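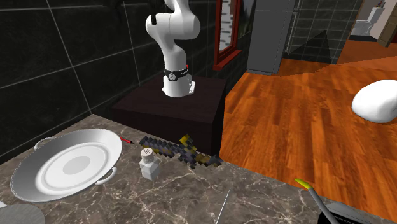 Kolier Robotics Club forum > Kitchen task > Veined worktop and pose error

gparsons_liam
Ran 216 episodes on the marble worktop scene. Target is the salt shaker. Success drops by 22 points against the plain grey worktop, same arm, same seed. I suspect the veining.

nizar_s
Could be the black tiles. They have a faint sheen. Did you change the wall between runs?

gparsons_liam
No, worktop only.

Fouad Sleiman
Then it isn't the wall. I would look at clutter first. The big white dish is right next to a white shaker, and the sword lies across the approach from behind. Take both out and rerun.

nizar_s
Disagree. Clutter is in the task rules – remove it and you are solving a different task.

Fouad Sleiman
For a diagnosis, not for the entry.

grecu_g
Check the contact settings too. Mine were still at the Nuvby defaults in March and cost me 105 episodes.

gparsons_liam
Contacts are fine. Will rerun without dish and sword, 2,000 steps each, and post the logs.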